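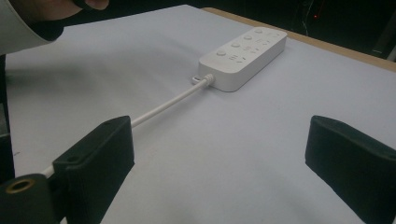
October, and I have spent most of it thinking about whether hands lie. The method, as I sold it to Imani in the spring, was simple: a person does the task holding the grippers, we record it, and the policy learns from the person without anybody having to drive an arm. What I left out of the sales pitch was that every person does the task as if they were alone in the universe. Take the power strip. White strip, white cord, white sheet under all of it, and you'd think the only question would be how to get a plug into a socket. But one of the black fingers can be parked right up beside the cord, with the cord vanishing behind it and coming out the other side, and the person holding the thing will not notice at all, having a perfectly good pair of eyes up in their head. The policy has no such luxury. If the wrist view loses the cord, the cord has left the building. White on white was my idea, too. I wanted it hard. I remember using the word "honest" in a meeting.

Anyway, numbers. Amos finished the overnight run and left the results on my desk face down, like a bill in a nice restaurant. Trained on everything, all 700 demonstrations, the policy gets the plug seated in 39 percent of trials. Trained on the subset Glória picked out by her slowness rule, it gets 46. Fewer demonstrations, better policy. Seven points is the kind of difference you can fall in love with at eight in the morning and be embarrassed by at lunch, so I made myself eat lunch before writing to Raphaël. It was still seven points after the soup.

The slowness rule goes like this, for the benefit of me in January when I've forgotten. You throw out any demonstration where the person goes straight from approach to insertion with no visible slowing near the socket. Glória's theory is that the fast ones are all skill and no information. A practiced person lands the plug on the first go by some private knowledge in the wrist, and the recording shows a plug arriving at a socket like a train. The slow ones hesitate, tilt, touch the plastic, slide over and go in. All the interesting stuff happens in the last couple of centimeters and the good operators skip it. So we have spent months training people to be smooth and are now discarding them for it. Heriberto, who is the smoothest of the lot, took this with grace and asked if he could be paid extra to fumble.

I don't fully believe it yet. The filter might be picking for something else, like which operators were on shift when the lights had been moved. I asked Amos to split by operator and he gave me the look. He'll do it. 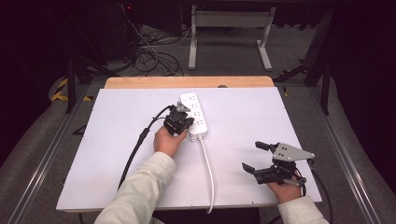 Plug going in at the far end of the strip, left hand working, right gripper open and waiting its turn.

The far socket is its own headache. You have to reach over the length of the strip to get to it, and people turn the wrist in ways they don't for the near one. Our success there is dismal under either training set and I have not put it in the summary for Raphaël, although it is in the table, where he will find it in under a minute. He always goes to the table first. I once wrote him a very nice introduction.

And then the idle hand. When one gripper has the plug, the other just hangs there open, drifting a little, doing nothing anybody asked for. The policy copies that faithfully. It has learned to hover with real conviction. Imani wants to mask the idle side out of the loss and I argued against it for most of an hour on the grounds that sometimes the second hand is about to steady the strip and we'd be cutting the windup. She asked me how often. I said I'd look. I looked. Not very often. I'm going to let her have it, but I'd like a day or two to make it seem like I thought about it.

Call with Noltthorpe at four. They want to know if the method carries over to the Danzer connectors, which are keyed and a good deal fussier than anything with a socket you can buy at a hardware store. I said we were optimistic. Heriberto was on mute and I could see his shoulders going. The Prolter people apparently promised them a demo, so now there is a race, and we are in it with 46 percent and a theory about hesitation.

Things to do before I let myself get excited: the operator split, a rerun with 2 new seeds, and a random subset of the same size as Glória's, which should have been the first thing we did and which I'm writing down here so I can't pretend later that it was somebody else's oversight. If random gives us 46 as well then the finding is that we collected too much bad data, and I get to explain that to the person who paid for it.

Glória thinks the random one will come in under 39. She wouldn't bet on it, though. I offered her lunch.

Left at seven. Tried to plug in the lamp behind the couch at home without looking and missed the outlet four times. Excellent demonstration. Would have made the cut.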